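How to prepare a robot demonstration with laundry for an open day

Last July our workshop in Broddale opened its doors to the neighbors, and I was responsible for the laundry station with the two-armed robot. I had never prepared a demonstration for the public before. I wrote down what I did and what I would change, so the next person in our group or in another workshop can use it. The robot was already able to pick up and fold simple clothes, so this page does not cover training or programming. It covers the day itself.

What you need

One robot with two arms and grippers that can hold cloth
A table at the height your robot is used to
11 garments of similar size, in one light color
A basket for garments waiting and a second one for garments finished
Tape for the floor
One operator, one speaker, and one person at the door

Step 1. Choose the garments

Take clothes without buttons, zippers or long strings. We bought ours second hand at the Trotholm market and washed them twice. New cotton is stiff and behaves differently from cotton that was worn, and the visitors will ask you about their own clothes, which are all old.

A light color is easier to see from the back row. Do not use white clothes on a white table. Adwoa Ayaaba covered our table with a dark green cloth the evening before, and the robot needed a new camera check because of it, so decide on the table cover early.

Step 2. Mark the floor

Raise both arms to their full height and stretch them to each side, with the operator at the stop button. Mark the farthest points on the floor and add a good step more. Then put the tape. Our first line was too close, because I measured with the arms over the table and forgot the lifting movement, which needs more room.

Children will sit directly on the tape. Place a low bench behind the line and they will choose the bench.

Step 3. Plan a short program

One round for each group should take 18 minutes, including questions. We had groups of up to 30 people, and this was too many for one table. If I do it again I will ask for smaller groups and repeat more times.

Our round went like this:

Welcome and safety words, by the speaker
The robot lifts one garment slowly, two times
The robot folds three garments at normal speed
A visitor chooses a garment from the basket and the robot tries it
Questions

Keep the slow lift at the beginning. People watch the grippers first and the cloth second, and when the movement is slow they have time for both. Neusa Bastos was our speaker and she stayed silent during the first lift. I was worried about the silence, but it was the best moment of the round.

Step 4. Practice the high lift

The high lift is when both grippers take the garment by its two sides and bring it above the robot. It is the part everyone wants to photograph. It is also the part where the cloth can fall on the robot's own head, so practice it with every garment you will use and take out the ones that are too long. 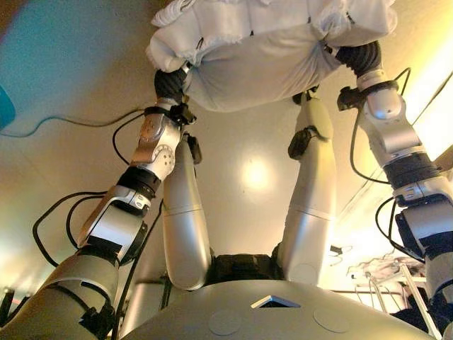
High lift with a white garment, one gripper on each side.

Before each practice lift, check three things. First, the cables: they must have enough slack to follow the arms to the top, and they must not hook on anything when the arms come down. Second, the straps at the wrists: pull them a little with your fingers while the power to the arms is off. Third, the grip: hold the garment with a low lift for a few seconds before you go higher. If one side slips, lower the arms and start over. Do not try to correct it in the air.

Step 5. Prepare for failure

The robot will drop something. Ours dropped a pillowcase in the very first round, in front of the director of the Kwofie library, and he clapped. Agree before with your operator who picks up the fallen garment and how. In our group only Huiling Tang could cross the tape, and only after she said "arms stopped" in a loud voice and the operator repeated it.

Keep the speaker talking during the restart. A good subject is why cloth is difficult: it has no fixed shape, and the same shirt looks different each time it lands on the table.

Step 6. Answer the questions

We were asked many times how much it costs, if it can iron, and when it will be in the shops. Write your answers on a card and give the same card to everybody on the team. Mohammed-Awal Odoi gave one answer about ironing and I gave another one, and a lady who heard both of us came back to complain.

Step 7. Close the station

Lower the arms over the table, open the grippers and remove the last garment. Switch off the arms before you take away the tape. Count your garments against your list. We finished with one sock more than we brought, and it is still in the drawer under the table if the owner reads this.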